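4.2 Camera Placement in the Laundry Task

The drawer and shelf tasks in Section 4.1 leave the target in plain view for most of each trial. The laundry task does not. The door of a front-loading washer swings through the space between the head camera and the drum, and the arms block much of what is left. We therefore used this task to compare camera sets under both controllers, Gunn and Birkell. The two were trained on the same 1011 demonstrations, recorded by teleoperation on the Wandton bimanual platform. Demonstrations that ended in an emergency stop were removed before training.

Each trial consists of opening the washer door, holding it clear with one arm, moving a soft toy from a laundry basket into the drum, and closing the door. The basket is placed on the floor in front of the machine, and its angle is changed between trials. The toy was chosen over clothing for the main comparison because its shape changes little between grasps, so that errors in reaching can be told apart from errors in handling cloth. Trials with towels are reported in the appendix.

We tested three camera sets: head camera only, wrist cameras only, and both together. A total of 72 trials were run, divided evenly among all pairings of controller and camera set. Lighting was left at the normal level for the room. Figure 6 gives typical views from the two camera positions.

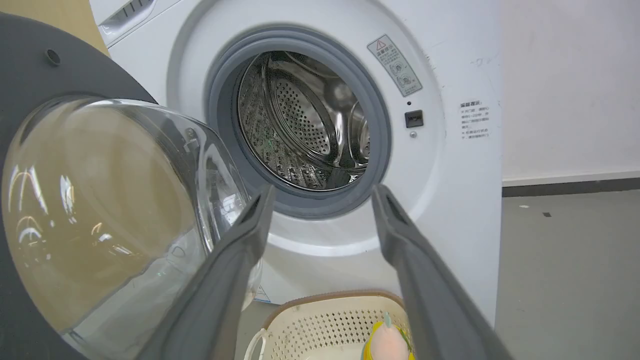
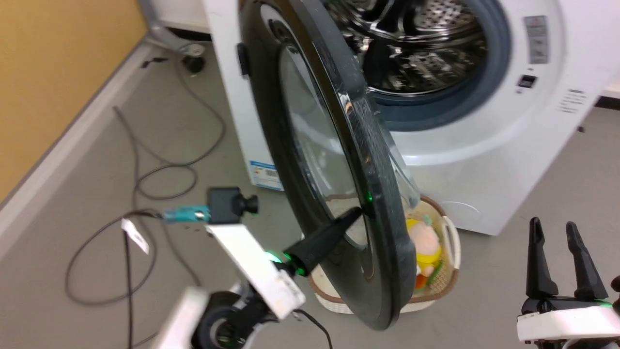
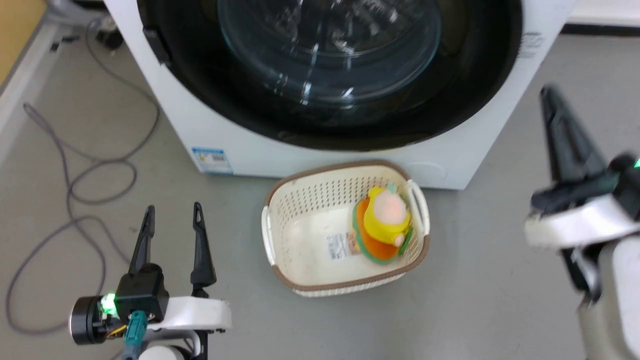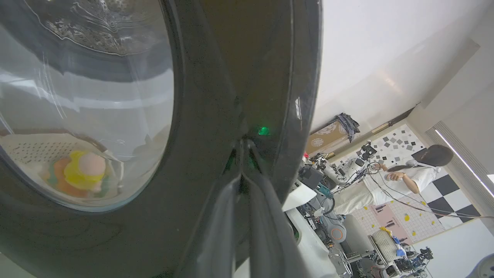
Figure 6. Camera views in the laundry task. First and fourth: wrist cameras, with the drum opening between the gripper fingers (first) and the toy visible through the door glass (fourth). Second and third: head camera, with the end effector of the left arm against the inner edge of the open door (second) and the toy in the basket (third).

With the head camera alone, both controllers found the basket and the toy reliably. Most errors came later, when the toy had to pass the rim of the drum opening. In the second view of Figure 6, the open door hides part of the basket, and the drum can be seen only behind the door. Gunn tended to stop short of the opening in this condition. Birkell more often carried on and touched the gasket with the side of a finger.

With the wrist cameras alone, the pattern was reversed. The opening is large and central in the wrist view once the arm is lined up with it, as in the first view of Figure 6, and contact with the gasket was rare. Finding the door edge was harder. The wrist camera can be turned well away from upright during the approach, and the fourth view shows how much of the input is then taken up by the black rim and by the room behind it. Reflections on the glass were a further source of error. In several trials Birkell closed its fingers on a highlight near the rim before reaching the edge itself.

The combined set gave the best results for both controllers. Six trials failed with this set, all of them while the door was being held. In these trials the holding arm let the door drift inward as the other arm moved toward the drum, and neither controller corrected in time. We consider this a limit of force sensing more than of vision. The joint torque readings on the Wandton arms are noisy at low speed, and a slowly moving door produces little change in them.

Finger shape had a smaller effect than expected. The longer Grellum fingers reached the door edge more easily but were more likely to catch on the basket rim. The standard fingers showed neither tendency clearly. All results in Table 3 use the standard fingers unless marked.

Two limits of this comparison should be noted. Only one model of washer was used, and the head camera was kept at a fixed tilt during every trial. A movable head may recover part of the view lost behind the door. Camera delay was measured separately and is discussed in Section 4.3.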